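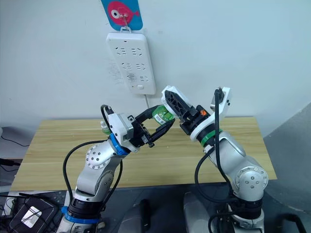

*Green refill, label still on.*

# Swapping the refill in a plug-in freshener

Updated 30th November, for the Gilley Street apartments page. Short version of the long one that was here before. Same thing works for home.

Covers the basic kind: one plug, one little bottle, wick sticking up into the warmer. Not the fan ones, not the battery ones. Those have their own page and I still have to fix the photos on it.

## What you need

- the plug-in unit
- a refill that fits it (see further down, this is where people waste money)
- paper towel, two or three sheets
- a saucer or old lid you don't care about
- dish soap

Clear a bit of table first. Don't do this over carpet and don't do it over anything varnished - the oil lifts finish. Found that out on a nightstand in August.

## Steps

1. **Unplug the unit.** Pull it by the body, straight out. Set it down and leave it alone 16 minutes or so it can cool. I set the oven timer and go do dishes.

2. **Take the old bottle out.** Hold unit upright. Most pull straight down with a small click. Skelanetti units want a quarter turn first, then down. If you just yank a Skelanetti you crack the collar and then nothing sits right in it again.

3. **Park the old bottle on the saucer.** Upright. Even the "empty" ones have a bit in the bottom and the wick is soaked through.

4. **Wipe the unit.** Dry towel on the inside of the opening, and around the heater ring if you can reach it. Brown sticky stuff is normal, comes off with a barely damp towel and one drop of soap. No water on the prongs. If they get damp, dry them and wait till tommorow.

5. **Open the new bottle.** Stand it on the saucer. One hand on the bottle, other hand on the cap, turn slow. The wick is under there, don't grab it. If the cap is stuck use a rubber glove, not pliers.

6. **Check the wick.** Should be straight and stand up in the middle. Leaning a little is OK. Cracked or loose, take it back to the store.

7. **Bottle up into the unit.** Keep both upright, push till it clicks. Wick goes inside the ring without scraping. If it scrapes you're crooked, back out and try again.

8. **Wipe the outside of the bottle, then plug in.** Lowest setting the first day.

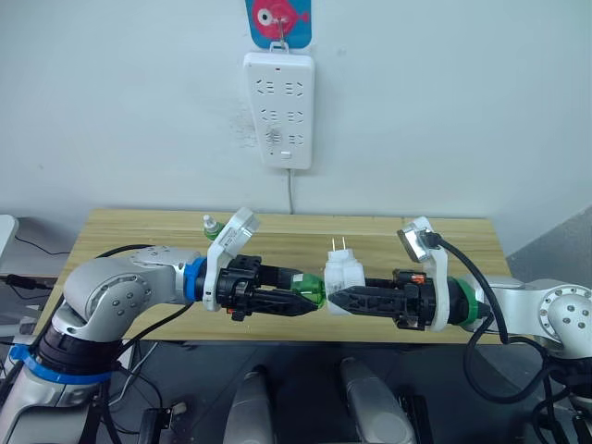

**Can I fit the bottle while the unit is still in the wall?**

Unplug it first, every time. You can't see the ring from above with it in the wall, so the wick gets bent, and any drip lands on a warm unit. Takes a minute longer on the table.

## Which refill fits which unit

Went through the drawer at home plus what Koyama Hardware had on the shelf. Neck shape is the thing to look at, not bottle size.

| Unit | Refill | Fits? |
|---|---|---|
| Skelanetti, old round one | Skelanetti | yes, quarter turn |
| Skelanetti, old round one | Stekier | no, falls out |
| Stekier | Stekier | yes, click |
| Stekier | Koyama store brand | yes, bit tight |
| Koyama store brand | Stekier | yes |

Tight is fine. Loose is not. A loose bottle hangs crooked and weeps down the wall, and you only notice when the paint goes shiny.

Keep the cap from the new bottle. Tape it inside the cabinet door or whatever. You need it if you go away and want to pull the refill and store it - a bottle with no cap dries out on the shelf and stinks up the towels.

## Where to plug it in

- Upright outlet, so the bottle hangs straight down. Some units have a plug that rotates for sideways outlets, turn it before plugging in.
- Not behind a couch or curtain. Leave 18 inches clear above it.
- Not on a power strip lying on the floor. Bottle ends up on it's side.
- Out of reach of kids and pets. The hallway one at Gilley is behind the shoe bench for a reason, please put it back there.

## If the smell is weak

Try these in order.

- Turn the dial up one notch, wait a day.
- Look at the level. Under a finger's width the wick isn't pulling much.
- Move it to another room for a day. You stop smelling your own house.
- Wick looks dark and crusty at the tip? Bottle's done even if there's liquid in it. Swap it.

Don't trim the wick with scissors. Tried it on a Stekier, got a fuzzy end and a drip down the side of the bottle.

Don't top up a bottle with other oil either. Wrong thickness, and you don't know what the heater does with it. 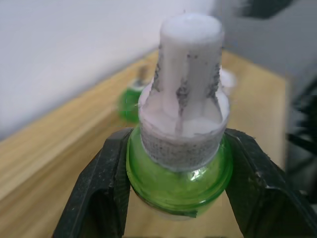 ## Spills and storage

Oil on the table: blot, don't rub. Then dish soap and warm water, then dry. Second go if it still feels slick. On hands, soap before water. In eyes or swallowed, call poison control and have the bottle next to you so you can read them the label.

Spare refills stand upright, caps on, in a box with some height to it. Shoe box works. Cool closet, away from food. Mine is next to the light bulbs.

Empties: cap back on, in a bag, in the trash here. Check your own town for the plastic, rules differ. Don't pour leftovers down the sink.

Write the date on the new bottle with a marker, on the label where it's flat. The Koyama flyer claims 200 hours on low, mine went a good bit past that before the smell dropped off, but I switch it off at night.

Sideways outlet photos coming when I get a minute.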